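Die Jacke auf dem Bett
Wer im Frühjahr ausmistet, bekommt viele Versprechen zu hören. Über die Winterjacke reden die Ratgeber auffallend wenig. 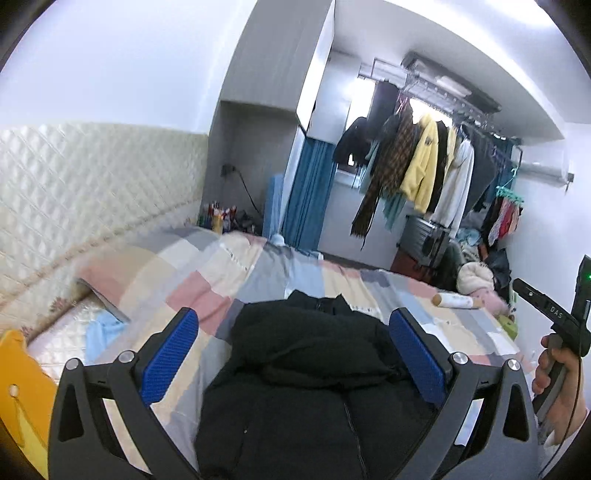
Es ist Mitte Mai, und die Wintersachen liegen noch immer dort, wo sie seit April liegen: im Weg. Theoretisch ist alles geregelt. Man wäscht, trocknet, faltet, verstaut. So steht es in den Ratgebern, und so verkaufen es die Hersteller von Boxen, Beuteln und Schranksystemen, die jedes Frühjahr dieselbe Botschaft neu verpacken. Unordnung sei eine Frage des fehlenden Behälters.

Daran darf man zweifeln. Eine schwarze Steppjacke mit Kragen und Reißverschluss, zerknautscht auf einer Patchworkdecke in Rosa, Grau und Hellblau, ist zunächst einmal eine Jacke, die jemand noch brauchen könnte. Der Mai ist unzuverlässig. Wer sie heute in den Keller trägt, holt sie am Freitag wieder herauf.

Der Anbieter Grumness wirbt für seine Vakuumbeutel mit 92 Prozent weniger Volumen. Wie gemessen wurde, steht auf der Packung nicht. Ich habe es mit einer gefütterten Jacke, zwei Pullovern und dem Staubsauger versucht. Das Paket wurde flach, hart und ziemlich sperrig. Am nächsten Morgen hatte es Luft gezogen und sah aus wie ein schlecht gelauntes Kissen. Gepresste Füllungen brauchen nach dem Auspacken außerdem Zeit, bis sie wieder aufgehen, und bei Daunen raten viele Pflegeanleitungen vom langen Zusammendrücken ab. Der Beutel löst also ein Platzproblem und schafft ein Wärmeproblem, das sich erst im November meldet.

Arnero setzt dagegen auf das Falten. Sieben Handgriffe sollen genügen, dann stehe jede Jacke von allein im Fach. Für T-Shirts mag das gelten. Dicke Jacken haben Ärmel, die sich wehren, und einen Reißverschluss, der an der falschen Stelle knickt. Nach dem vierten Versuch stand meine tatsächlich. Als ich die Schranktür schloss, fiel sie um. Im Begleitheft heißt es dazu, man möge »dem Kleidungsstück Zeit geben«. Das ist ein schöner Satz, nur kein brauchbarer.

Bleibt die große Lösung. Das Schranksystem Clovberg, weiß, raumhoch, mit Innenteilung nach Maß, kostet in der Ausführung, die mir der Verkäufer empfahl, 3.786 Euro. Darin enthalten ist ein eigenes Abteil für »saisonale Oberbekleidung«, 23 Zentimeter breit. Hinein passen zwei Wintermäntel, wenn sie sich mögen. Ein Haushalt mit mehreren Personen müsste entweder anbauen oder sich auf eine gemeinsame Jacke einigen.

Ein hoher weißer Schrank macht ein Zimmer ohnehin nicht von selbst ordentlich. Er erzeugt Ränder, Nischen und Ablagen, und auf jeder davon sammeln sich früher oder später Fläschchen, Döschen und ein Kabel, das von der Steckdose herunterhängt. In den Katalogen fehlen diese Dinge. Dort gibt es am Fußende des Bettes nur Licht und eine Vase.

Das Bett selbst kommt in der Aufräumliteratur erstaunlich schlecht weg. Es gilt als Sündenfall, als Ablage für alles Unentschiedene. Dabei ist es oft die einzige große freie Fläche der Wohnung, weich, gut beleuchtet und in Hüfthöhe. Wer eine Jacke prüfen will, legt sie dorthin: Taschen leeren, Nähte ansehen, den Fussel am Stoff abzupfen, Reißverschluss einmal ganz hinauf und hinunter. Das dauert ein paar Minuten und kostet nichts, was erklären dürfte, warum es dafür kein Produkt gibt.

Am ehesten überzeugt hat mich noch der schlichte Bügel von Zupan, breit an den Schultern, ohne Versprechen auf der Banderole. Jacke drauf, Reißverschluss zu, in den Schrank, sofern dort Platz ist. Ist keiner, hilft auch der Bügel nicht. Dann muss etwas anderes raus, und über diese Frage schweigt die Branche, denn an einem leeren Fach verdient sie nichts.

Meine Jacke hängt inzwischen an der Schlafzimmertür. Für die kommende Nacht sind sechs Grad angesagt.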